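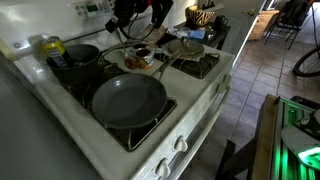 How to clear and clean a gas stove after cooking

Quick version, I have dinner to get on with. Works on any gas range with lift-off grates. Two cloths, dish soap, baking soda, a plastic scraper. That's it.

Before you start

All burners off. Let the grates cool right down. I usually leave mine till after the dishes, 9 pm or so.

Step 1. Cans and trash first

Any drink can that ended up in a pot – out, rinse, recycling. Same for wrappers and torn cartons. Don't wipe around them, you'll only do it twice.

Step 2. Sauce cups

Small metal cups of leftover sauce get carried to the sink level, one hand under. Tip one over on white enamel and you'll be scrubing till Saturday. Keep the sauce? Lid, fridge, done.

Step 3. The frying pan

Nonstick or ceramic coating – no steel wool, ever. Warm water, drop of soap, soft sponge. Stuck bit in the middle? Soak it 4 minutes and try again. Raelene Ruddock wrote in to say she uses a wooden spatula for this. Fine too.
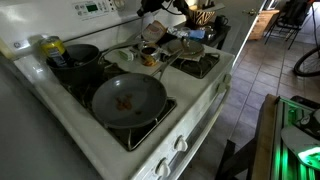
Step 4. Pots and lids

Everything off the back burners. Yes, the little pan you didn't use as well. Check the bottoms for grease before they go back in the cupboard.

Step 5. Grates

Lift straight up, into the sink, hot soapy water. Leave them while you do the top. Rinse, dry completely, or they rust.

Step 6. Enamel

Damp cloth first for crumbs. Then 2 spoons of baking soda with a splash of water, spread on the brown rings, wait, wipe. Scraper only held flat. Keep water out of the burner holes.

Step 7. Panel and knobs

Wring the cloth nearly dry. Never spray the buttons, spray the cloth. Knobs pull off on most models, check teh manual first. Wipe the oven handle while you're there.

Grates back on, make sure they don't rock. Light each burner once.

Tegan Pearce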